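Steamer Day Comes Back to the Mimasel Room

2019-10-15

I have good news for anybody who missed the dumpling afternoons last winter (me, mostly, I was sick for three of them). The Mimasel Room is starting them up again, and this time the small folks get their own table!

Valtteri Manninen sent me the word last night, and I went over this morning to get a look before the doors open. The big kitchen is still in boxes. The children's cooking corner, though, is close enough to ready that I could've sat down and played. It has the grid-patterned cloth on the table, a shiny steel pan with two looped handles, and a bamboo steamer sitting right down inside the pan, with a red bell pepper next to it for the filling. I want that yellow-trimmed lid for my own house, and I'm not kidding.
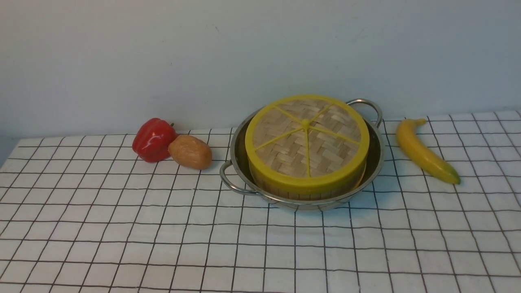 What's planned

The grown-up class makes pork and cabbage dumplings, plus a mushroom one for those of us who go that way. The kids' table does the same steps with play food while the real thing cooks across the room. Valtteri wants them to learn the order of it: water in the pan, basket on top, food in the basket, lid on, and then the waiting, which he says is the hard part at any age.

Money came from the Sollberg store, which put up 255 dollars for bowls and baskets, and from the spring bake sale. Arellano Produce is giving the cabbage. I asked if they were giving the mushrooms too and was told not to push it.

There are 60 places in the grown-up class, split over the season, and 9 seats at the kids' table each time. Last winter's list filled up fast, so I'd call early. My sister-in-law waited until January and ended up on standby until the whole thing was over, and we heard about it all through Easter.

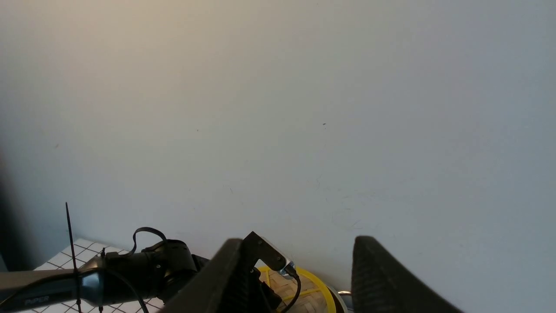
The walls were the big argument this summer. One side wanted them sage green, the other side wanted a mural of vegetables, and I wanted both, so I was no help to anybody. For now they've been left plain, and I have to admit the pale off-white is growing on me, even with the odd little speck on it. It goes nicely with the woven bamboo, and it gives the room a calm feel that I don't think sage green would have managed. The mural people haven't given up, by the way. They have a sketch with leeks.

I also asked about the real steamers for the adult class. Those are on order from Skaltanura and should be in before the first session, two tiers each, and big enough for a family supper. If you already own one you like, bring it along and put your name on the bottom with a marker. Last year two people went home with each other's baskets and I believe they're still not quite speaking.

As for the kids' corner, I hung around longer than I needed to. The lid has a raised yellow hub and spokes running out to the rim, so from above it looks just like a slice of lemon. I can't be the only one who'd be happy to cook at a table like that, with the pepper lying there all glossy and red. Valtteri tells me adults may play only if every seat isn't taken, and I plan to hold him to that.
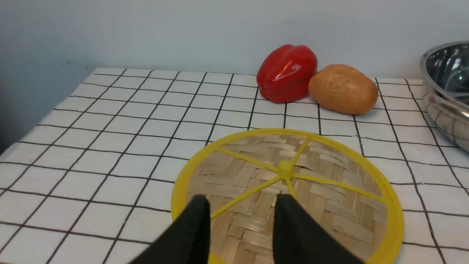
Do I have to sign my child up separately?

Put the child's name and age on the same form as your own, and the kids' seat is held for you once the desk has called you back.

Forms are at the front desk and by the coat rack. Wear sleeves you can push up, and bring a container with a lid if you'd like to carry dumplings home. I'm bringing two.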